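Gripper comparison – working meeting, January
Minutes, Pejman Kazemi (typed as we went, sorry for gaps)

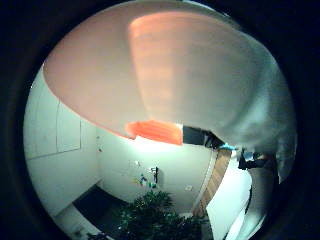
Handheld tool, fisheye view. Hand across the upper half, room below.

Start 2:10. Minutes of last meeting ok'd, no changes.

1. Where we are

Two handheld grippers on trial, the Bromness and the Sketitus. Same fisheye camera on both, same mount plate, different fingers and a different trigger. Plan is still to pick one before we order for the whole group. 93 demos recorded so far between the two. Dimitriou arm not part of this round except for replay, see item 4.

2. Camera view

Looked at the still on the big screen. Long talk, longer than planned.

Hand takes nearly the whole upper half and it is blurred. Thumb and palm area. Question was whether that matters for training or if the crop throws it out anyway. Crop as set now does not throw it out. Pejman to try a mask over the hand region and see what is left for the policy to look at.

Good thing: lower half holds a lot of room. Door frame, cabinet panels, the plant, colored bits on the back wall all readable enough to track on. Tracking people happy with that. Straight edges bend hard (look at the door frame), so calibration has to be redone whenever the lens is touched. It was not redone last time. Please do it.

Back wall is very bright. Asked if auto exposure should be locked. Two views on this. One side says lock it at the start of each session and live with dark corners of the room. Other side says the bright wall will blow out completely as soon as someone turns toward the window in the other lab. No decision – record a short set each way and compare.

Orange-red patch just under the hand stands out better than anything else along there, the dark stuff next to it runs together. Suggestion to put a strong color on the finger tips of both grippers so the opening width can be read off the video. Agreed to test, tape first, paint only if the tape helps.

3. Feel in the hand

Bromness: lighter, trigger is short and a bit snappy. Fine on big objects. Two people said they overshoot on thin things, cards and lids mostly. Wrist gets tired less.

Sketitus: longer trigger travel, slower, better for small force. Heavier at the front and people let it droop after a while. You can see it in the tracks, the height drifts down over a session. Spring on the left finger squeaks, not serious.

Nobody wants to swap the handles over, tried it, too much play in the screws.

Asked for a vote. Put off until the replay numbers are in. Preference in the room leans Sketitus for small parts, Bromness for everything else, which doesn't help us pick one.

4. Replay on the arm

Replay of the Bromness demos ran on the Dimitriou arm with the old controller. Over 3 hours lost to a joint limit fault before anything moved. Fault was in our config, the elbow limit was in degrees and the controller wanted radians. Fixed and pushed.

Cenduretti controller arrived, still on the bench, not wired. Claimed loop rate is higher but we have no measurement of our own, so keep it out of the comparision untill we do. Latency test first: same trajectory, both controllers, log commanded and actual position, plot the lag.

Sketitus demos not replayed yet. Finger adapter for the arm side has to be printed again, the first print cracked at the thin wall. Will go 4 mm thick this time.

5. Data handling

File names a mess. Half the sessions don't say which gripper. From now on gripper name first, then operator initials, then session number. Old ones to be renamed by hand, you can tell the two grippers apart by the fingers.

Reminder that clock sync between camera and trigger encoder is done at the start of every session. Clap the gripper shut twice in view. If there is no clap the session gets dropped, no arguing afterwards.

Storage ok for now.

6. Actions

Mask test on hand region – Pejman
Exposure locked / unlocked, short set each way – gripper team
Colored tape on finger tips, both grippers – gripper team
Recalibrate lens, write it in the log – whoever records next
Reprint adapter – workshop
Wire Cenduretti, latency plot – controls
Rename old sessions – Pejman, with help pls

7. Any other business

Batteries for the Bromness encoder keep going missing from the charger. Put them back.
Asked whether we can try a second camera at the wrist. Not this round, adds weight and the Sketitus is front heavy already. Parked.

Closed 3:25. Next one when the adapter is printed, Pejman will send a time.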